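THE PLOVURA LETTER
January 2023

What we watched: Siltari, season two

Contains plot details up to the end of episode six. If you are still in the first season, please keep this letter for later.

Many of you wrote to me after the last letter and asked when I will finally say something about the second season of Siltari. I had a reason for waiting. The first season took me three evenings and I wrote about it the next morning, and afterward I was ashamed of half of what I wrote. I called the harbor story "a side road" and then it became the main road in the last two episodes. So this time I watched all eight, let one week pass, and watched the first four again.

For those who came to the series late: Siltari is a small coastal town which does not exist, in a country which is never named. The mayor's office, the port authority and the local newspaper are in three buildings on the same square, and almost everything happens between them. In the first season the old mayor sold the fish market to a company called Cluva, and the newspaper printed the story one day too late. The season ended with the vote count. The opposition won by 33 votes, and the new mayor stood at the window and did not look happy.

Season two opens four months after this. The new mayor has kept most of her promises that cost nothing. She has changed the opening hours of the town hall, she has put the council meetings on the local radio. But the fish market is still closed, Cluva still holds the contract, and the fishermen who voted for her come to the square every Friday and stand there without speaking. I found these Fridays the best thing in the season. The director gives them a lot of time, sometimes a full minute with only the sound of gulls and a delivery van, and each week there are a few more men, or a few less, and you start to look for certain faces.

The second episode brings in the Spahić family. We heard the name in the first season, always in connection with money, but we never saw anybody. Now we get the mother, two sons and a daughter-in-law who is a notary. The mother owns the land under the market. Cluva bought the building but it never bought the land, and the contract has an appendix that says so. The old mayor knew it. The new mayor learns it in the worst possible place, at a christening lunch, between the soup and the fish, when the older son makes a joke about rent. The actress does almost nothing with her face. She puts down the spoon and asks for the bread.

From here the season is a story about one document. Who has read it, who says they have read it, who has a copy. I know that some readers of this letter found this dry. One of you wrote that episode three felt like waiting at a bank. I understand this, but I don't agree. I worked for some years in an office where contracts were kept, and I can tell you that people really do behave like this around a piece of paper. They lower the voice. They suddenly have to make coffee. There is a moment when the archive clerk says that the folder is out for binding, and everybody in the room knows that nothing has been sent for binding in ten years, and they thank her.

The number 3000 comes back many times. It is the yearly rent written in the appendix, which is ridiculous for such a piece of land, and it is also the number of signatures the fishermen need for a referendum. I first thought this was a mistake in the subtitles, and I went back to check. It is in the dialogue both times. I suppose the writers wanted us to notice, because in episode five the younger Spahić son says that his mother could have had the town for the price of one name each. By that evening the fishermen have collected 1534, so a little more than half, and the newspaper puts the figure on the front page as if it were already a defeat.

The newspaper is the part where I have complaints. In the first season the editor was a tired and clever man who made one bad decision and had to live with it. I expected that we would see how he lives with it. Instead he is mostly there to receive envelopes. There are four envelopes in six episodes, I am sorry to say, and in one case the person who leaves it has no good motive that I could find, even on second viewing. His young reporter gets the better material. She goes to the Cluva head office in the capital with an appointment for an interview, and she is kept in the lobby for a whole afternoon, and what she learns there from the visitor book is better than any interview. It is a simple idea and it is very well filmed. But then she phones the editor and explains to him everything that we just saw, and I wished somebody had trusted us a little more.

Episode four is the one that people argue about. It takes place in one night, during the council session on the budget, and it has no music at all. The session is real-time, or close to it. The opposition leader — this is now the old mayor's party, with a new man in front — speaks for eleven minutes about street lighting. He does it to push the vote past midnight, when two members of the coalition must leave for the ferry. We understand this slowly, in the same moment as the mayor understands it. She looks at the clock, she looks at the two chairs, and then she begins to ask him very polite questions about lamps.
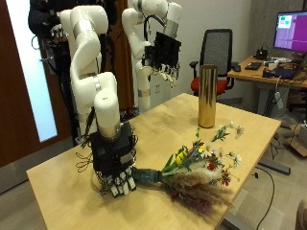 After this night the coalition is broken, even if it takes two more episodes until somebody says it. The budget passes with the votes of the wrong people, and every one of them comes to her office in the following days with a small wish. A parking permit, a job for a nephew in the port, a delay in an inspection. None of the wishes is large. She writes them in a notebook, and in episode six we see that the notebook is the same one in which she wrote her campaign promises. The camera stays on the page only for a second, so you may have missed it.

I will say nothing about the last two episodes, except that the land question is answered and the market question is not. If you need everything closed at the end, you will be angry for a day or so. I was angry until breakfast.

Some practical matters. The season is eight episodes, each between 48 and 55 minutes, only the last one is longer. The subtitles are better than last year, though they still translate the word for "harbor master" in two different ways, and it is one person. If you share the screen with children, episode five has a scene in the slaughterhouse which is not violent but it is not nice either. Please start from season one. The recap before the first episode is fast and it leaves out the appendix completely.

From the letterbox

Two readers asked if the square is a real place. I don't know. The credits thank three municipalities, and I think the town hall stairs and the square are not in the same city, because the light falls from another side when people go in.

Another reader disagrees with me about the old mayor and believes he wanted to be caught. It is a good letter and a long one, and with permission I will print part of it next time, together with a correction: in the last issue I gave the first season seven episodes. It has eight.

In the next letter: a political comedy which I did not expect to like, and the reprint of an old novel about a minister and his driver. Letters about the ending of Siltari are welcome, but please write "ending" in the subject line, so that I can keep them apart from the others.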